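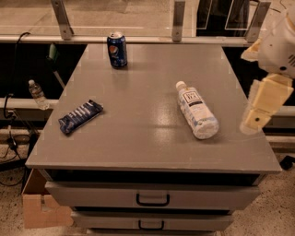

A Pepsi can, a water bottle and a snack bar on a gray cabinet.

Thyroid tablets at home: small habits that help
By Ngân Hồ

I take thyroid hormone every morning for 8 years already, and my kitchen is arranged a little for it. These tips are for people who have the same kind of tablet. Your doctor's instructions come before mine.

Keep the tablets in the box they came in. Light and moisture are bad for them, so the bathroom shelf is a poor place, and the cupboard above the stove too. Mine stay in a bedroom drawer, where it is 23 °C on most days.

Put a glass beside the bed in the evening. I fill it with 200 ml of plain water and swallow the tablet with it before I stand up. Coffee must wait. My doctor told me to leave a full hour before breakfast, and I set the kitchen timer for this.

Calcium and iron pills go on another shelf, far from the hormone. They should be taken at least four hours apart from it. I take calcium after dinner and I keep it next to the plates, so I see it when I clean up.

A weekly pill box is practical, but ask the pharmacy first, as some brands should stay in the blister. If yours may be moved, fill only one week.

Write the date on the box when you open the last strip. In December our pharmacy in Dulwood closes for several days, and once I had only two tablets left. Now I order when the last strip begins.

Old tablets do not go in the sink or the toilet. Bring them back to the pharmacy if it accepts them.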